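Liste : automatisation-ateliers
Objet : Re: [automatisation-ateliers] Budget main polyarticulée, retour d'expérience ?
Date : octobre

Bonjour à toutes et à tous,

Je réponds dans le corps du message, comme on faisait avant que les messageries ne décident de tout cacher derrière trois petits points.

> Nous préparons la demande d'équipement pour l'atelier de Grelville.
> La direction veut un chiffre unique pour « la main robotisée »,
> à rendre avant la fin du mois. Le devis Siregar nous paraît
> raisonnable, mais il tient sur une demi-page et cela m'inquiète.

Cela devrait. Le nôtre tenait sur une demi-page aussi. La facture, les avenants et le bon de commande rectificatif occupent maintenant une chemise cartonnée avec élastique, et l'élastique fatigue.

Le devis d'une main couvre la main. Il ne couvre pas la bride d'adaptation, le câble à la bonne longueur (celui de série s'arrête avec une régularité admirable vingt centimètres avant le coude du bras), l'alimentation séparée, ni la journée de mise en service. Chez nous la bride a coûté 200 euros et six semaines d'attente. Les 200 euros sont passés sans une question. Pour les six semaines, j'ai dû faire un exposé.

> Peut-on se passer du contrat de maintenance la première année ?
> Il est présenté comme optionnel.

Vous pouvez. Nous l'avons fait. Demandez au moins par écrit le prix d'un doigt seul et celui d'un pouce seul, avec le délai. Le pouce est une pièce à part : il encaisse tous les efforts d'opposition et toutes les erreurs de trajectoire du stagiaire, et il est toujours en rupture. Prévoyez-en un d'avance dans le budget initial, en ligne « accessoires » et surtout pas en ligne « pièces de rechange ». La seconde est lue par quelqu'un, la première non.

> Cloltum propose une pince deux doigts nettement moins chère.
> Est-ce que la main se justifie ?

Question désagréable, donc bonne question. Pour sortir toujours la même pièce du même bac, prenez la pince de Cloltum et partez en congés l'esprit tranquille. Nous avons pris la main parce que nos références changent sans arrêt et qu'il fallait saisir aussi bien des flacons que des sachets. Sur les flacons, je referais le même choix. Sur les sachets, je suis d'une discrétion exemplaire.

> Dernier point : faut-il compter une caméra au poignet ?

Oui, et tout de suite. L'ajouter ensuite oblige à refaire le passage de câbles, le calibrage et la conversation avec les achats. Sachez simplement ce que vous achetez : une vue prise au ras du poignet, donc une vue où la main prend beaucoup de place. Demandez une prise de vue avec la main montée avant de signer, doigts un peu repliés et pouce relevé. Les images du catalogue sont faites sans main, et le champ y est magnifique.
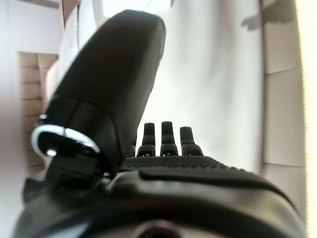 ANNEXE BUDGET – POSTE 3 : PRÉHENSION ET VISION AU POIGNET

Sur cette vue, le pouce monte presque jusqu'en haut et il est flou, comme le carter du poignet au premier plan. Les bouts de doigts dépassent derrière. Il reste le fond, très clair et presque sans détail au milieu. Si votre application demande de voir ce que l'on saisit, ajoutez une seconde caméra, fixe, sur la potence.

À inscrire au même poste :

Bride et visserie : 200 euros
Support de caméra : 125 euros
Câble rallongé : 100 euros
Seconde caméra, optique et éclairage réglable : 2 000 euros

La dernière ligne fera tousser. Laissez tousser. Un éclairage qu'on ne peut pas baisser, face à un fond blanc, se paie ensuite en heures de réglage, et ces heures ne figurent dans aucun tableau, ce qui explique qu'on les trouve si bon marché.

Pour le logiciel, nous utilisons Stultis, avec une licence par poste et non par main. Vérifiez que votre version est dans le même cas – la nôtre a changé de grille tarifaire entre le devis et la commande, et j'ai découvert à cette occasion que « tarif ferme » avait une date de péremption.

Quant au chiffre unique, donnez-en un puisqu'on vous le réclame, mais joignez le détail par poste. Le mien est disponible sur demande, hors liste, au format tableur. La colonne « imprévus » y est en rouge. Elle était en orange au départ.

Bon courage pour Grelville,

l'atelier d'en face (celui avec la chemise à élastique)

--
Pour se désabonner, écrire au robot de la liste avec « désabonnement » en objet. Merci de ne pas répondre à tous.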